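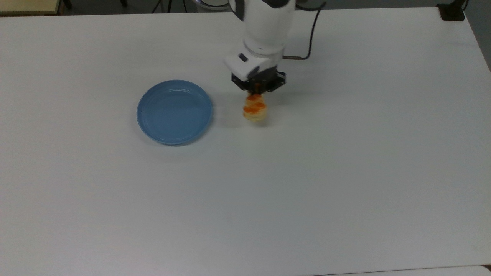 About Holtato

We teach robots small jobs by doing the jobs ourselves, through the robot, over and over. That's most of it. Started with 2 people and one arm, more people now, more arms, same kind of work.

What we do all day

Somebody sits down, takes the controls and drives the arm through a task. Pick up the food, put it on the plate. Let go. Reset, go again. Every run gets saved with the joint positions, the gripper opening and the camera views, all lined up on one clock. A customer trains their own model on that, or we train one for them.

Two ways of showing it. By hand means the operator holds the arm and walks it through the motion, good for slow stuff and tight angles. By remote means a leader arm or a hand controller, and the robot copies. Remote is what we use for most food work, keeps hands out of the camera views. Some jobs need both. We'll tell you which after a test day, not before.

Why food

Kind of an accident. Our first paying customer packed lunches. They wanted single pieces moved onto plates, neatly, no squashing, and every robot they had tried was programmed for one exact shape. Real food isn't one shape. It's lumpy, it's got stuff on top, it leans. A good operator adjusts the grip without thinking and that adjusting is what we're trying to get into the data.
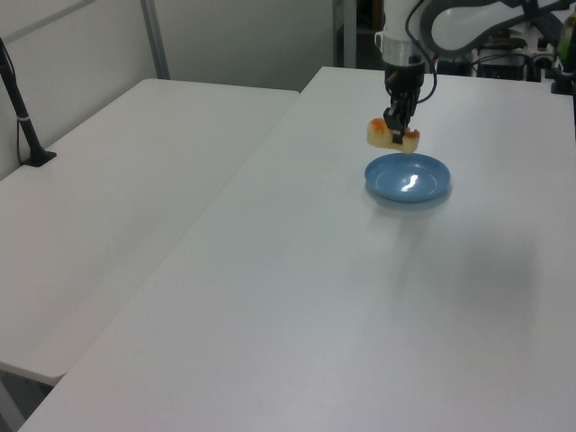
Release height matters more than folks expect. Too high and the piece tips over or rolls. Too low and the fingers press it into the dish, or bump the rim on the way out. We ask operators to come in slow, stop, open, then straight up. No sideways exit. New people always want to go sideways.

Our projects

Nitness - our recording software. Start, stop, toss the bad run, add a note. Also flags runs where a camera dropped out or the gripper signal looks off. We built it becuase we were tired of finding bad files a week later. Runs on a plain desktop, customers get a copy with every job.

Howlader - our pick and place set. 3568 demonstrations so far, small food pieces and simple dishes, all driven by our own operators. Failed tries are kept and labeled as failed. People ask for those more than you'd think.

Stustar - the training course. For companies who bought arms and want their own staff doing the demos. Short, hands on, mostly time at the controls. You leave with a set you recorded yourself, usually not pretty at the start and pretty decent by the end.

How a job goes

Send us the object, or something close to it. We set up the table, the lights and the camera angles and do a test day. You get the test runs to look at and you say yes, no or change it. Then we record. A normal order is 430 good runs of one task, we can do more. Bad runs don't count toward your number but you get them anyway, in a seperate folder.

Things we'll ask you up front: what gripper, what arm, how many cameras, where they sit. What counts as done. That last one takes the longest, every time. Is it done when the piece is on the plate? Anywhere on the plate? Right side up? Write it down before you call us and you'll save yourself a day.

The people driving

Operators are employees, paid by the hour and not by the run. Paying by the run gets you fast sloppy demos, we tried it in the early days and threw out over 700 of them. Breaks are on the schedule. Tired hands show up in the data, you can see it in the jerky little corrections near the end of a shift.

No robot background needed to work here. Our best drivers came from kitchens, a dental lab, sewing. Steady and patient is what we look for. We train on site, first week is just moving the arm around and setting things down.

What we don't do

We don't sell arms. We don't do heavy parts, anything sharp, or anything hot. We don't pass your runs to another customer unless you sign off on it, the Howlader set is our own recording only.

Visits

Fine with us, just write first so a station is free. Bring closed shoes. You can drive an arm for a bit if you want, most visitors do - first try is always too fast.

Hiring operators, day shift and evening shift. Also one person to look after Nitness, bug reports mostly. Use the contact form and say which job you mean.

Page last updated October 6, 2024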